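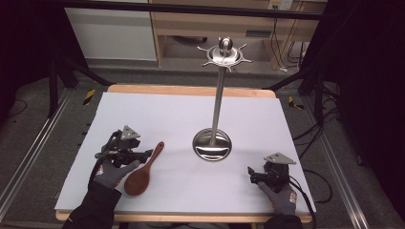

**Unit 5: Judging panels and scoring**

Restaurant awards are scored in two rounds. In the first, each judge submits a ranked ballot. The Omadton regional list had 114 entries and a shortlist of 18.

Second round:

- Judges dine unannounced and pay the bill in full.
- Food carries half the score. Service and wine list split the remainder.
- A judge with a financial interest in an entry is recused from that category only.

Ties go to the higher food score. If that is also equal, the award is shared.

Reading: Villalba, chapters 1 and 2; Barrientos on ballot design.

For next session, recompute the Prarnley results with service removed. Bring the table on paper.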